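4.2 Recording rules for household demonstrations

The rules in this section apply to all first-person recordings used to train the manipulation policy. They were drafted at Adum after the first collection round, in which 600 of 2,408 clips failed review. Most failures had the same few causes: hands leaving the view, objects picked up before recording began, and rooms tidied until they no longer looked lived in.

Rule 1. Both hands stay in view while an object is held. Gloves are not worn unless the task calls for them.

Rule 2. The work area is recorded as found. Hanging cloth, packaging and building dust are left in place. Anything that could trip the wearer is moved before the session starts.

Rule 3. Small parts are held still for a moment before use, with fingers clear of any opening that matters for fitting. Reviewers at Fluridton could not label parts that were covered by the palm.

Rule 4. Windows are not covered. If people or license plates can be read through the glass, the clip goes to the privacy queue before labeling.

Rule 5. A session runs up to 40 minutes, and the wearer may stop it at any time without giving a reason.

Figure 3. Handling of light blue plastic brackets and clips in an unfinished balcony corner.
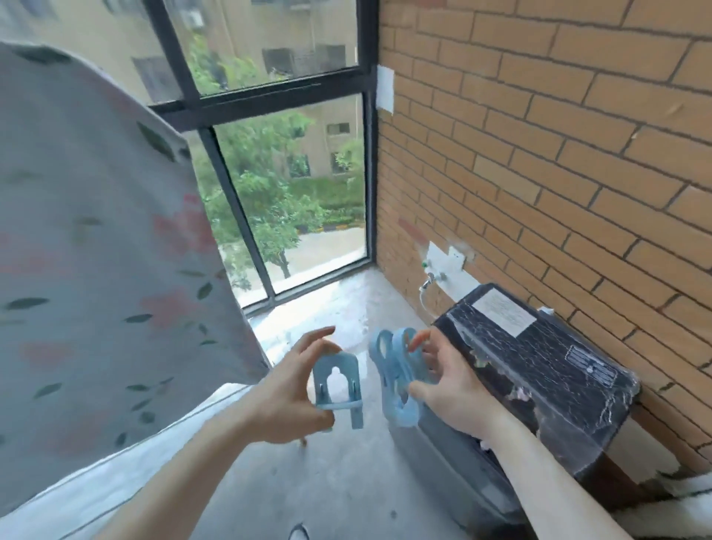
Compliance was checked by two reviewers working separately, and disagreements went to Canan Ekinci for a final decision. In the second round 2,111 clips passed. Rule 3 remained the hardest to follow. Wearers tended to gather similar parts in one hand, and overlapping edges made it difficult to mark where one part ended and the next began. We kept these clips but tagged them as grouped, and the Losik annotation guide now has a separate label for them. Rule 4 added a day to the review schedule in May and was otherwise easy to apply.

14 shares | 3 comments

verhoeven_lab: Does Rule 1 allow a short look away to check footing?

C. Ekinci: Yes, if nothing is being held. Put the part down first.

mtd: The grouped tag would help us too. Is the guide public?

Contact | Copyright Adum | Back to top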